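Drirkis notes, November 2023

We've been trying to get two arms to kit parts: one red board, one solenoid, one or two harnesses, all on the paper in the steel tray. A child could do it, and would ask for less funding.
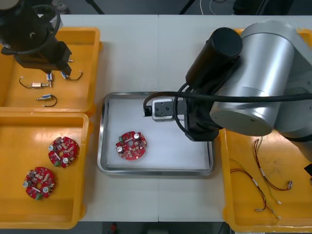 The policy saw 1,000 demonstrations to start with. In September we went to 3,000, which the Vandau paper says is plenty. The Vandau paper did not have wires in it.

Boards are fine. Harnesses are a career. 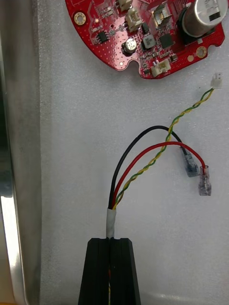
Wrist view, harness in the fingers, board ahead.

Adding the wrist camera took failed harness picks from 46 per cent to 13, on roughly the same training time. I'd claim foresight – but it was the last thing left on the list. 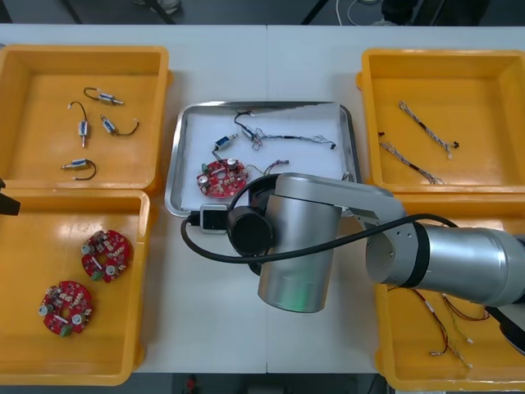

Solenoid, harnesses and board on the paper.

Placing order still matters more than I'd like. Board first works best, and I don't know why yet.

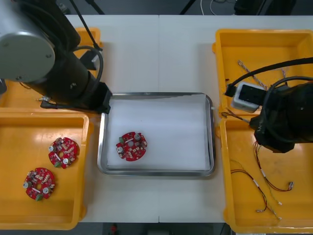
Filed under: Two arms, slowly

Next is the Jevisby gripper, if the adaptor plate ever fits.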